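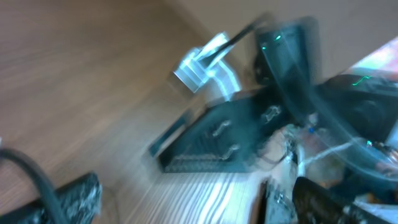 Bench tips: what to hand to a machine, and what to keep doing yourself

Can a robot arm tidy a workbench yet? In our shop the answer is partly. It will move one known part from one known place to another for hours. Ask it to clear up after a repair job and it slows down or stops. These are the things we have learned about dividing the work.

Hooks and racks. Small metal hooks are a fair job for a gripper if they always sit the same way up. Shiny ones are harder, so turn the lamp away from the bench before you start. A glossy wood top throws light back too. A matte mat helps.

Cables. Do these by hand. A loose cable changes shape every time it is touched, and most arms are poor at that. Coil anything over 5 feet, tie it in two places and hang it up. Keep power leads and signal leads in separate bundles.

Clear plastic. Guards, sheets and clamp blocks are easy for a camera to miss. Put a strip of colored tape along one edge. Huw Morgan started doing this in July and it has saved us a few cracked sheets.

Paper. Take packing slips and wrapping off the bench first. They slide under things and get picked up along with the part.

Speed. Run new jobs slowly. Shabani Kirui keeps the Varent arm at its lowest setting for the first day and raises it after that.

Cost. We paid around $3,000 for ours, used. For a home bench, spend the money on drawers and good light. Wiping down, sorting screws and untangling wires are still quicker by hand.

Last updated 05/06/2022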